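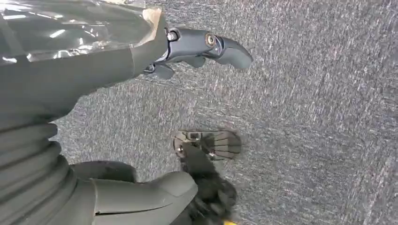 Paying Invoices on Time: What Late Payment Does to Small Suppliers
Speaker notes, second session of the Fomley regional business forum

Slide 1. Welcome

Good afternoon, and thank you to the forum for the invitation. I speak for the Supplier Relations Office at Anden. The office was set up to receive complaints from small firms that had not been paid within agreed terms, and it now also advises larger buyers on their payment procedures.

(Pause. Confirm that the handout has reached the back rows.)

Slide 2. The scope of the session

This session concerns undisputed invoices only. Where a buyer believes that goods were faulty or work was left unfinished, other procedures apply and are set out on the last page of the handout. We are dealing today with the ordinary invoice: the work was done, the amount is agreed, and the money has not arrived.

Slide 3. What our survey found

Last spring the office wrote to suppliers across the region and received 320 replies. Of those who answered, 71 per cent had waited beyond the agreed date at least once in the previous year. The average sum outstanding was roughly £3,000.

To a large buyer that is a small amount. To a firm with two employees it may be the month's wages. Several respondents told us that they had put off buying materials for the next job while waiting to be paid for the last one. Others had used a personal overdraft, and the interest on it was never recovered.

Please note that the survey was voluntary. Firms with a grievance may have been more inclined to reply, and the figures should be quoted with that caution.

Slide 4. Where invoices are delayed

Members of the audience may expect us to say that late payment is a deliberate policy. In some cases it is. In the files we have examined, however, the more common cause was an invoice that sat with somebody who had no authority to approve it.

The case on the slide is that of Raudsepp, a joinery firm. Its invoice was addressed to the site manager who had ordered the work. The site manager passed it to a regional office, which returned it for want of a purchase order number. No number had been issued. The supplier was not told of any of this until it telephoned to ask.

(If time is short, move directly to slide 6.)

Slide 5. The question of reminders

Many small suppliers are reluctant to send a reminder. They fear that it will be read as a complaint and that future orders will go elsewhere. Our advice is that a reminder should be a matter of routine, sent in the same form to every customer and shortly before the due date. A polite note of two lines is sufficient. It should give the invoice number, the amount and the date on which payment falls due.

Buyers can help by naming a contact in the accounts department at the time of the order. A shared mailbox is acceptable, provided that it is read.

Slide 6. The Bamo arrangement

Bamo is the shared payment scheme now used by a group of buyers in the region. Under its rules, an invoice must be accepted or queried within 7 days of receipt. If the buyer does neither, the invoice is treated as accepted and goes forward for payment.

Finance departments were uneasy about this rule at first — some feared that incorrect invoices would be paid by default. The scheme therefore allows a correction to be made against the next invoice from the same supplier. It does not yet deal well with suppliers who invoice only once, and the rules are to be reviewed in April.

Slide 7. Requests to those present

Buyers are asked to issue a purchase order number before work begins, including for urgent repairs. They are also asked to print their payment terms on the order itself. Terms that appear only on a website are easily missed.

Suppliers are asked to send the invoice on completion. A number of the firms we spoke to were holding invoices until the end of the month out of habit, and the delay was then added to the buyer's own.

Slide 8. Questions

(Allow fifteen minutes. Questions about individual disputes should be taken privately at the desk by the entrance. Forms for joining Bamo are available there until 4.30 p.m.)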